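Boards > Life Aboard > Fresh Water and Plumbing > Tank water tastes of plastic

Tank water tastes of plastic, where do I start?

Posted by ornevdale_bound

Hello all! We've just taken on our first proper cruising boat, a steel ketch called Wirnari, and I am loving every minute of it apart from the tea. The water comes out of the galley tap perfectly clear but it has a strong plasticky, slightly swimming-pool taste. Washing up in it is fine, drinking it is grim.

Two flexible tanks under the saloon berths, one filler on deck, pressure pump, then a long run of clear hose to the galley. The previous owner left her on the hard at Mandalham for two winters and I have no idea whether anything was drained. There's no filter that I can find, and I have had most of the floor up looking.

We want to be away by June and would love to drink from the tanks instead of lugging bottles down the pontoon. Do I replace the lot, or can this be cleaned up? Also, is it worth putting a filter in, and whereabouts in the run should it go?

Daichi Koyama

Welcome, and congratulations on Wirnari, steel ketches are wonderful things! You can very likely clean this up, so don't go ripping tanks out yet.

First job is to find out which bit tastes. Fill a clean glass from the marina tap, then one from the galley first thing in the morning before anyone has run it, then a third after the pump has been going for a few minutes. If the early one is awful and the later one is much better, it's your hose. If they're both the same, look at the tanks. If the marina one is nasty too, well, you've saved yourself a lot of work (I spent a whole weekend scrubbing before I thought of that).

Clear hose is my bet. A lot of the cheap stuff was never meant for drinking water, and it lets light in, so you get slime growing inside as well. Swap it for proper food-grade hose or the semi-rigid push-fit pipe, which is a joy to work with and goes round corners far better than you'd expect. Do the deck filler hose at the same time, people always forget that one!

Then the tanks. Drain them right down, open the inspection hatches if you've got them and wipe out whatever you can reach. Use a tank cleaner sold for drinking water systems and follow the dose on the bottle for your tank size. Run it through every tap, hot and cold, leave it for as long as the label says, then flush and flush again until the smell has gone. Mine took three full fills.

Filter: yes, do it. A carbon one, after the pump, on the cold feed to the galley only, so you aren't using it up on showers. Put it somewhere you can get at with a spanner and a bowl underneath. Change the cartridge at the start of every season even if it looks fine.

hoxha_afloat

Agree with Daichi about the hose. Ours was 9 metres of the clear stuff and the difference once it was gone was amazing, I was handing out glasses of water to the neighbours!

One thing to add, flexible tanks do get old. If yours still taste after a couple of good flushes then the liner has probably had it, and new ones aren't hard to fit. Measure the space under the berth and not the old tank, they stretch.

pontoon_pete

just boil it

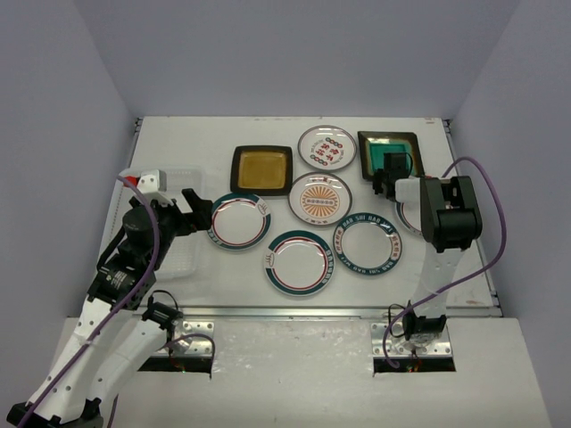 Square and round plates on a white tabletop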